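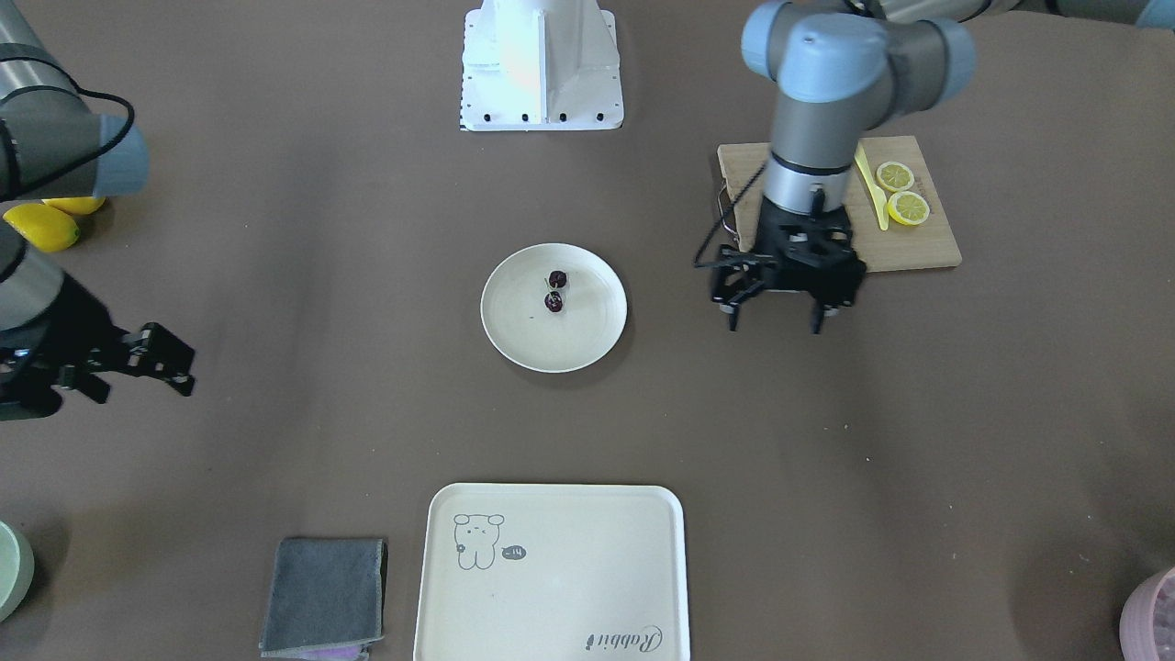 Lemon station, prep table, Vollgate kitchen.

Progress report to the Etunine Fund
Vollgate Community Kitchen, beginners' program
Saturday, February 17, 2018

The money went on tables, boards, plates and a quantity of citrus that our grocer now regards as a standing order. Four prep tables are in use, against the four we promised. We mention this mainly because it is the only line in the budget that came out even.

The lemon station has been the surprise of the period. It was meant as a ten-minute warm-up before the real cooking: cutting board, yellow plastic knife, lemons, halve and move on. It now takes up most of the first session. People have strong views on which way to cut a lemon, and the plastic knives, chosen by us for safety, give everyone plenty of time to air them.

Spending to date on small equipment is $479, of which $66 went on replacing serving trays. The first trays, ordered through Divex, were handsome and did not fit the dishwasher. The replacements fit. We have kept the old ones for bread.

Still outstanding:
Shelving for the boards, which currently live in a stack by the sink and fall over at lunchtime.
The recipe cards. Gidey Print has sent a second proof, with "zest" spelled correctly on one side.
A decision on the hot dishes, held over until the stove has been inspected.

We had hoped to reach 100 enrollments by now and have not. Enrollment reopens in August, and the next report will carry the revised figure along with receipts for the shelving.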